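Hand-held grippers vs teleop for a two-handed task, what would you pick

Posted in: Teaching & Demos
Started May 31, 2023

tallow_fork
Ok so need opinions. Task is two arms: one holds a cloth pouch open, the other drops a part in, then pull the drawstring. We have a leader/follower teleop rig (Gastancombe arms, older ones) and I can get a pair of hand-held grippers on loan. Budget for maybe 200 good demos before my boss wants to see a policy run. Never done hand-held for two hands. Is it worth switching or do I just grind it out on teleop?
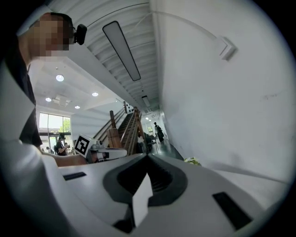

Main worry is tracking. With teleop I get joint angles for free, done. With hand-held everything hangs on the cameras knowing where each gripper is, and relative to each other too, for the pouch part. The white one held out at mid-left has a marker cube on it, black and white pattern facing the other gripper, and I'm guessing thats what gives you the hand to hand pose? But what happens when my wrist turns and the cube is facing the wall. Also the drawstring pull is a lot of wrist.

pell_mell
Hand-held, no contest. I did 20 pouch type demos on teleop once and wanted to throw the leader arm down the stairs. No feel in it at all. Cloth goes slack, you don't notice, you yank. With the thing in your own hand you feel it.

orrery9
Disagree with pell_mell. Feel is great for YOU. The robot doesn't get the feel, it gets video and a pose. If you are correcting by touch and none of that shows up on camera, the policy sees the same picture with two different actions. Seen it happen. Teleop is slower, but at least whatever you did, the arm can do.

pell_mell
ok fair on the touch thing but then people with force sensors, etc. And you can watch for it. Keep the pouch mouth in view the whole time, problem mostly gone

orrery9
"mostly"

kestrel_mat
Re the cube question. Don't lean on one face. If your cube has tags on the sides too, then turning the wrist just hands over to the next face, small jump in the pose, filter it. What kills you is your own forearm getting in between. Practice the pull with elbows out. Looks dumb. works

Other thing, put something fixed in the room as well. There's a flat dotted panel up by the top of the banister in your pic, that's the sort of thing I mean, a pattern that isn't moving while both your hands are. If it's yours, whether it helps depends on how often your cameras get a look at it. Big plain walls like the one on the right give the tracker nothing to hold on to, I'd face away from those if you can.

tallow_fork
Elbows out, noted. What about reach? Our arms are 4 inches closer together than I'd naturally hold my hands.

kestrel_mat
Then hold your hands closer lol. Seriously though, tape on the table. Mark where each arm base would be and stay inside what it can get to. Lost a whole batch in March doing nice big comfy motions. Replay threw them nearly all out for joint limits

sumpline
We went hand-held for a Flernel packing job and then had to redo half of it by teleop for exactly that. So my vote is both? Bulk by hand, then a small set on the real arms for the ugly bits. Starting pose matters too. If every demo starts with your hands already at the pouch, the robot has no clue how to get there.

orrery9
Both is the answer I'd give too, with more weight on the teleop part than sumpline probably wants. Two-handed timing is where it falls over. Your left and right are recorded separately, if the clocks are off even a little the drop happens before the pouch is open. Do a clap at the start of every take, grippers shut together, check it lines up.

pell_mell
clap is good. second that. Riis software does a sync on its own but I clap anyway

tallow_fork
Does Riis take third party grippers now? Thought it was only theirs

pell_mell
it does, you write a config file. Gripper width calibration is the annoying bit, open close open close. Redo it if you swap the finger pads, mine drifted when the ribbing wore down

sumpline
How many demos did people need for cloth anyway. 200 sounds low to me. We had 3000 clips by the end on Flernel, granted that was a lot of different items.

kestrel_mat
One pouch, one part, same table? 200 can do it. Change the lighting and the pouch color and no.

orrery9
Would still hold back 20 for checking before you train on anything.

tallow_fork
Same table, two pouch colors. Ugh. Ok plan: tape on table, clap, elbows out, bulk by hand, then teleop for the drawstring only. Loan grippers get here next week, will post the replay reject rate when I have it. If it's awful orrery9 gets to say so.

orrery9
looking forward to it

istonance_user
Can you post the config file as well when its working? Trying to get an Istonance wrist mount going with Riis and stuck on the width thing

tallow_fork
sure, if I get that far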